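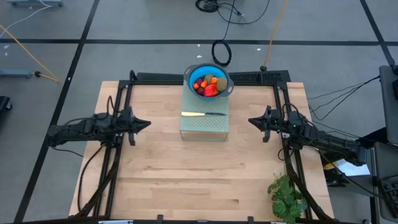
Storing mixed fruit in one bowl: kiwi and pepper together?

saoirse_h
Setup is a colander-type bowl on a perforated metal stand, knife kept on the same shelf in front. Contents are kiwis, small orange fruits, a couple of dark purple-red ones and a red pepper. The kiwis soften faster than I want. Is the pepper a problem, or is it the bowl?

Bunov
Neither. Ripe kiwis give off ethylene and the others respond to it to different degrees. Citrus barely reacts. Take the kiwis out and keep them in the fridge.

clarkano2058
Disagree on the fridge. Hard kiwis need to sit at room temperature first. Chill them once they give slightly under the thumb.

Bunov
She said they soften too fast. They are past that stage.

Ruairí Ní Bhriain
The pepper should be refrigerated regardless. Mine last 11 days in the drawer and wrinkle in 4 or 5 on the counter. Holes in the stand help only if the bowl has holes too.

saoirse_h
Pepper moved. What about the knife?

clarkano2058
Move it. Blade lying flat in front of the bowl, you reach over it every time you want a kiwi. Magnetic strip or a block.

Ruairí Ní Bhriain
Flat on an open shelf is fine if you live alone. It airs well after washing.

clarkano2058
Still reaching over a blade.

saoirse_h
I'll turn the stand and put the knife in the drawer. Will report on the kiwis in January.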